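22 July 2018
Notebook, Kistau coffee trip, workshop entry 6

Back from the Sakley valley and writing this up before I lose the order of things. Babar has the drying data on his laptop and I have the tasting sheets, so this entry is mostly what we talked about and what I want to remember for the town guide.

Kistau is a small town by any count but it does the work of a larger one. Everything grown on the upper slopes comes down through it: coffee first, then plantain, then a bit of cacao from the farms below the bridge. The buying station opens early and the trucks are gone before lunch. After that the main street is quiet until the schools let out.

We stayed on the hill side of town, above the market. Good choice. The river side is cheaper but you hear the buses all night, and the last stretch of road floods when it rains hard. Note for the guide: put the hill guesthouses first and say plainly that the walk up is steep.

Cerndale farm, first visit. 3,335 trees on the lower block according to the owner's ledger, all one variety, planted in rows that follow the slope. Maham asked about shade. They took most of it out years ago and are now putting it back, one row at a time, starting at the top. Picking is by hand. The main harvest is in December, so what we saw was the small mid-year crop, and the wet mill was running only part of the day.

Babar logged moisture on the parchment coffee from the raised beds. We took 23 samples. The meter drifted on the first few and he recalibrated, so the early ones should be treated as no good until he has gone through them. I have marked them with a cross on the sheet. Do not use the crossed ones in the chart.

Fermentation: they run it overnight and judge by feel, rubbing the beans between the fingers until they squeak. We asked if they keep times. They do, on a card by the tank, but the card gets wet and is thrown out at the end of the week. Maham suggested copying it into a book. They said maybe.
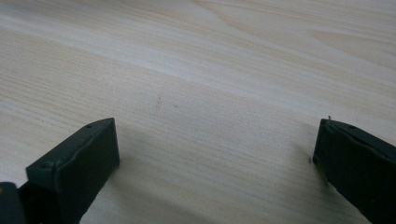

Wood surface, long grain lines, finer toward the bottom.

Tasting at the Soomro house in the afternoon. Six cups on the table, two from each of three farms, ground a little coarse. My notes, cleaned up:

Cerndale, washed: orange peel, brown sugar, clean finish. Got better as it cooled.
Cerndale, second lot: same but flatter. Babar liked it more than I did.
Upper Sakley, washed: sharp at first, then something like green apple. Best of the day for me.
Upper Sakley, honey process: sweet, heavy, a bit muddy.
Bridge farms, both lots: plain, nutty, nothing wrong with either. This is what most people in town drink.

Water was from the house filter. We should have brought our own to compare -- I wrote this down last trip too and forgot again.

Other things for the guide. The bus from the coast is line 524 and it leaves from the back of the terminal, where the signs do not point. Ask for the Kistau bus by name. The road climbs the whole way and the second half is all curves, so sit near the front if that bothers you. There is one cash machine in town and it was out of order both mornings. The market takes cash only.

The hydro plant above town gives tours if you write ahead. Maham went while Babar and I were at the mill. She says the walk along the intake channel is worth more than the turbine hall, and that on a clear day you can see the whole valley from the top gate. She also says the guide speaks quickly and does not stop for questions until the end. Power has been steady since the plant was rebuilt, and two of the larger mills have moved from diesel dryers to electric ones. Need to ask how that changed their costs. Nobody at Cerndale could say, as they still dry in the sun.

Food: the soup place beside the church, the bakery across from the buying station (cheese bread, go early), and the fish on the river side if you don't mind waiting. I would skip the restaurant on the square.

To do
Babar: send the cleaned moisture table, with the recalibration time noted.
Maham: write up the hydro visit, half a page, and find the contact address for tours.
Me: redraw the valley map with the new road to upper Sakley. The old map still shows the ford. Also call Cerndale about dates for the December harvest and whether they can put up three people for two nights.

Open question from dinner: do we give the farms their own chapter or fold them into the town section? Babar wants a chapter. I think a visitor with one day in Kistau will see one farm at most, so I lean toward folding them in. Leaving it until the map is done.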